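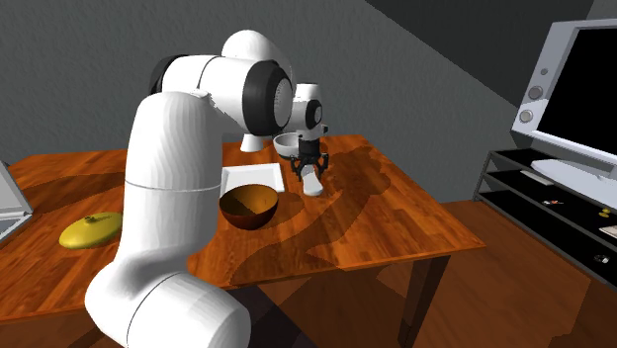
Palis is a tabletop manipulation project built around a single robot arm and a matching simulation. It was developed in a shared workshop in Staditz by Mohit Bajpai and Pramila Sandhu, with later work by Adel Abdel Hamid. The name covers the simulated workspace, the control software and the physical bench on which the software is tested.

Background

Bajpai began the project at home as a way to try out motion planning code before renting time on an arm. The first version ran in simulation only. It moved to the Staditz workshop when Sandhu offered the use of a secondhand arm and a controller cabinet. Version 4 of the software, released on Aug 8, 2022, was the first to run the same task files in simulation and on the bench without changes.

Simulated workspace

The simulated workspace consists of a table with a wood finish, a white arm with a black two-finger gripper, and a set of household objects. The standard layout includes a square plate, a brown bowl, a smaller gray bowl and a white cylindrical object. A laptop stands at the left end of the table. A black stand with open shelves, to the right, holds a large screen and a keyboard. Collision checking treats the laptop and the stand as fixed obstacles.

Shadows from the arm are rendered on the tabletop. Abdel Hamid added them after the object detector, trained on evenly lit images, lost track of dark items on the physical bench whenever the arm passed in front of the lamp.

Software

The software is divided into a planner, a grasp selector and a logger. The planner works in joint space and checks each path against simplified shapes for the arm and the furniture. The grasp selector picks an approach direction from a table stored with each object. Bowls are grasped at the rim, and cylinders are approached from above with the fingers open. Flat plates are supported only by pushing, as the fingers cannot get under the edge.

A task file lists the objects, their starting poses and the target poses. The task library holds 49 files, most of them written by Shiela Dimaculangan. A full regression run takes 542 seconds on the workshop computer with rendering turned off.

Physical bench

The bench is bolted to the floor of the workshop. The arm is limited in software to a reach of 400 millimeters from the center of the base, which keeps it clear of the adjoining workbench. An emergency stop is wired directly to the controller and does not pass through the Palis software.

Known limitations

Friction values were set by hand and have not been measured for every object. Glossy surfaces give unreliable depth readings on the bench, a fault the simulation does not reproduce. Cables are not modeled.

Derived work

Alina Pîrvu adapted the planner for a home build in Fluvstead under the name Were. It uses a smaller arm and drops the logger, but it reads Palis task files.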